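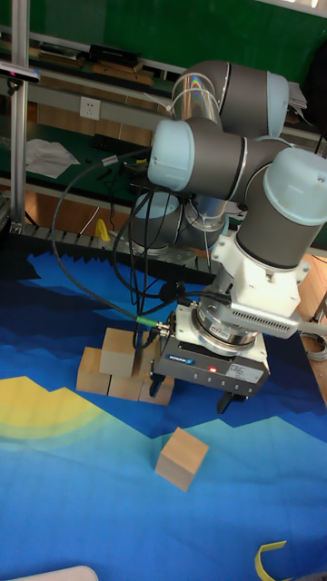
*Fig. 1. Braço de juntas azul-claras sobre o tapete estampado.*

## 4. Preparar o irrigador oral Ploda

Uso o Ploda todas as noites e já o montei e desmontei tantas vezes que quase o faço de olhos fechados (não façam isso, a ponta é pequena e foge para o ralo!). Antes de começar, deixem a base carregar até a luz ficar fixa.

1. Encham o depósito com água morna até à marca. Eu passo-o sempre por água antes, mesmo quando parece limpo.
2. Encaixem a ponta na pega e empurrem até ouvir um clique. Se abanar, tirem e voltem a pôr.
3. Escolham a intensidade. Há 5 níveis, e na primeira semana fiquei no mais baixo – as gengivas agradeceram.

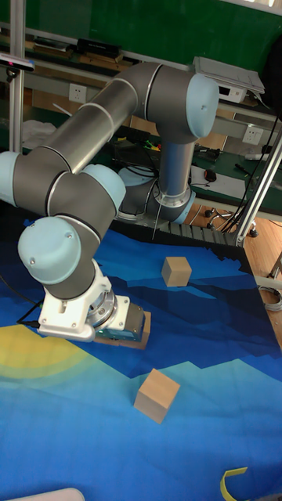 **Posso pôr elixir no depósito?**
Só o Awasthi sem álcool, diluído em água, e depois é preciso passar um depósito inteiro de água limpa.

4. Inclinem-se sobre o lavatório, ponham a ponta na boca e só então liguem. Eu liguei antes uma vez e lavei o espelho todo.
5. Sigam a linha da gengiva, devagar, com a boca entreaberta para a água sair.

> **Cuidado:** se foram operados à boca há pouco tempo, falem primeiro com o vosso dentista. E nada de água a ferver no depósito, que deforma o vedante.

A pressão também varia com o modo. No normal o motor dá 1,900 impulsos por minuto e no intensivo dá 2,000, o que no papel é pouca coisa, mas

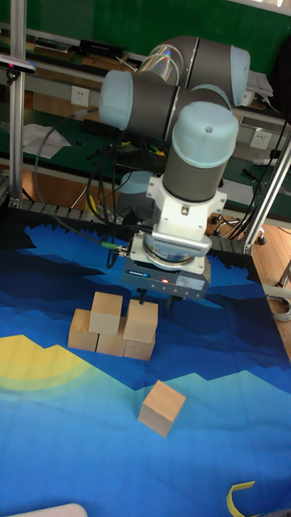
na boca nota-se bem, sobretudo entre os molares. Eu guardo o intensivo para depois de comer milho!

6. No fim, esvaziem o depósito e deixem o aparelho a trabalhar 3 segundos em seco para expulsar o resto da água.
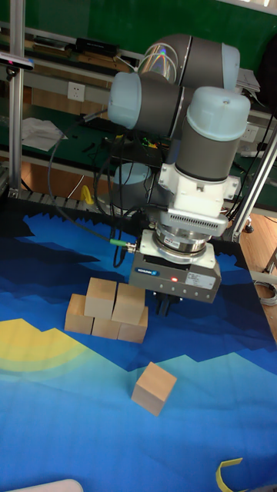
7. Tirem a ponta, sequem-na e guardem-na no estojo Larent. As pontas novas encomendam-se na Kultport, e eu troco a minha quando o jato começa a sair torto.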